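Let the hand do the explaining

12 January 2026

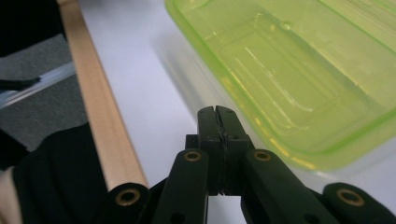
A reader wrote to me in November, after my last piece on this subject, to say that teaching a robot by hand is a sentimental idea, that it suits people who like the thought of passing on a craft, and that a decent joystick and a good chair would get the same job done with less fuss and fewer sore wrists. I have been turning that over all summer, and I think it deserves a proper answer, because on the sore wrists at least the point is fair.

I came to all this through packing. I spent a good many years at Kakik, where we put small parts into trays, and when the first arm arrived it came with a remote control and a day and a half of training. I sat behind a screen and steered. By the end of the week I could get a part into a tray in 40 seconds, a job I could have done with my own fingers while talking to somebody about the cricket. I was proud of it, too! But if you had watched the recordings you would have seen a person being terribly careful, stopping and starting, coming in from above every time because that was the only approach I trusted on a flat screen. An arm that learns from that learns to be nervous.

With a hand-held gripper you stand at the table and do the job. You still can't feel everything (the pads are not your fingertips, whatever the brochures say), but your elbow knows where it is, and your shoulder does the little dip it has always done before reaching into a container. You don't decide to do that. I couldn't have written it down for anyone, and I doubt I could have steered it either.

Now, the remote control people have good arguments and I don't want to be unkind to them. When Clistico had its trial going, the steered sessions had one great advantage, which was that the real arm was doing the moving, so it was never shown a reach it couldn't make. People with a gripper in their fist will twist in ways no machine can follow. A colleague of mine recorded 165 goes at one task and had 43 of them thrown out for that very reason, and she was cross for days. And there are places you would not want anybody to stand, where steering from another room is plainly the sensible thing.

What bothers me is how the choice gets made. The Colura unit and the Zeman one were both put to us as a matter of price and floor space, and the people who would be holding the things were asked at the very end, if at all. Forty-five minutes with a gripper is tiring. So is an afternoon at a screen, in a different part of the body. Somebody who has done the work for years will tell you fairly quickly which one lets them do it the way they do it, and I would give that opinion more weight than it usually gets.

So to my correspondent, I'd say keep your chair, and I may well join you in it when my wrist plays up. But for ordinary work at an ordinary table, I would still sooner show a robot the job than drive it through one, and I'd want the showing done by whoever has been at that bench the longest, paid properly for the time and given a break between rounds.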